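Stocked by Ukstead, pantry and break room storage. Page updated Thursday, May 11, 2023.

# Fuleo Open Storage Bin, Large

The Fuleo is a large translucent plastic bin for packaged snacks. It is sold without a lid and is meant to stay out on a table, a counter or a low shelf where people can reach in from the top. Most of our orders for it come from offices, school clubs and small shops that buy snacks in mixed cases and need one place to put them.

The walls are frosted, with a milky white look. Color and general shape come through them, printing does not. You can tell that there is something reddish inside, but you have to look over the rim to find out what it is. The plastic is clearer near the top.

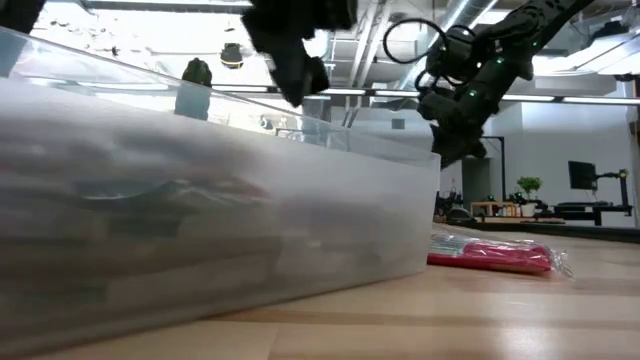
For some customers that is enough, and they never label the bin at all. If you keep more than one kind of snack in it, a plain card taped to the short end works well. Tape comes off the smooth outside without much trouble. We have had less luck with paper labels, which leave glue behind.

The corners are rounded inside and out. Crumbs wipe out easily, and thin wrappers don't get wedged in a tight angle at the bottom.

## Size and supply

- Inside volume: 2,920 cubic inches
- Finish: frosted translucent, one color only
- Lid: none
- Sold as: single bin, or pack of 2
- Ships from: our Malum warehouse
- Warranty: 2 years against cracking in normal indoor use

The bins nest when empty. Leave a sheet of paper between them if they will be stacked for a long time, or they can be hard to pull apart.

## Filling the bin

Turn out the case on a table first. It is tempting to tip a carton straight in, but small packets slide under the larger ones and stay there until the bin is nearly empty.

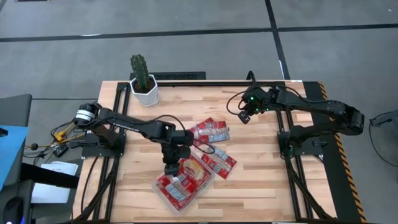

*Munshi*

Sort by how a package holds its shape. Snacks in clear plastic trays are fairly stiff and can go flat on the bottom, label side up. Long, soft packets go on top of those. They can overlap a little, but don't fold them over to make them fit – baked snacks break and the seals get strained.

Flat packages of popcorn are best stood on edge along one long wall. They take up very little room that way and you can flip through them like folders. Laid flat in the middle they make a sort of shelf, and anything small that lands on it ends up sliding off to the sides.

Older stock goes in last so it gets picked up first. If the bin still has something in it when the new case arrives, take out what is left, fill from the bottom, and put the old packets back on top. It adds a few minutes to the job.

We don't recommend filling past the rim. The walls are stiff enough for dry snacks but they will bow outward if the bin is packed tight and then lifted by one end. Carry it with a hand under each short side.

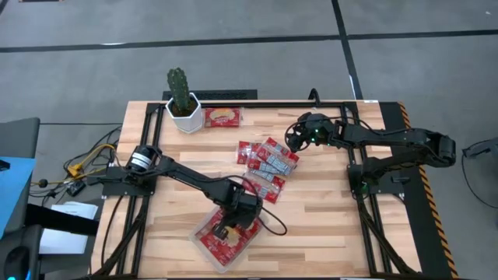 Page 2

## Where it fits

A wood-topped work table is a good spot for it. The base is smooth and rests flat. On a polished surface it can slide when someone reaches in from the side, so put down a thin mat if that bothers you. Keep some open table next to the bin for sorting, and move plants and anything else with soil in it to a back corner while packages are being handled.

The Fuleo is for wrapped food only. We don't sell it for loose dry goods, and without a lid it would not suit them in any case. Keep it away from heaters, and out of direct sun if there is chocolate inside.

## Cleaning

Wash by hand with warm water and dish soap. Use a soft cloth – a scouring pad leaves marks that show up on the frosted side. Dry it fully before refilling. It is too large for most dishwashers and we have not tested it in one.

## Availability

Our last large delivery was in December, when 700 bins came in. Single bins are in stock. The pack of 2 is made up to order at Malum and takes a little longer to leave the warehouse. Color cannot be chosen, and there is no smaller size at present.

Returns are accepted on unused bins with the paper sleeve still on. Scratches from shipping should be reported when the bin arrives, with the order number.

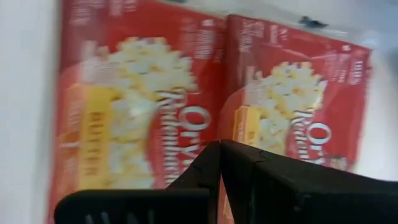 **Can I keep microwave popcorn in it with other snacks?**

Popcorn in its sealed wrapping can share the bin with anything else that is sealed. Stand it along a wall, keep heavy items off it, and throw out any package with a torn wrapper.

Orders of more than one carton are quoted separately. Contact the Ukstead order desk with the quantity and the delivery address.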